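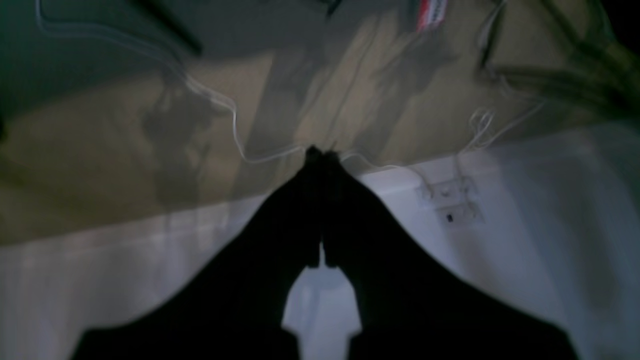
Tan above, white below, by the folding spot

Striped cloths that won't stay folded

Morfudd Gwilliam
I love my blue-and-white striped cloths, but they crumple the minute I put them on the shelf! Any tricks for folding them flat?

Wiroj Saengthong
Yes! Lay each one on something pale so you can see the edges, then use the stripes as your guide — if they run straight, so does your fold.
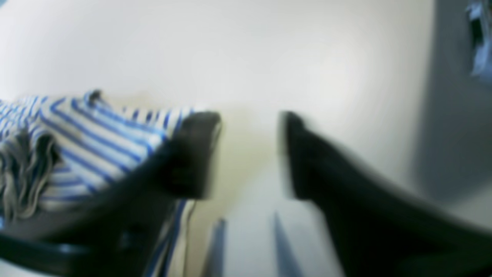 Smooth from the middle outward and fold in thirds. I did 14 this way in November and they still stack beautifully!

Uthai Kongkaew
I just roll mine. Works for socks too

Filed under: Laundry & Linens
70 shares · 14 comments
© Lernness · Contact · Back to top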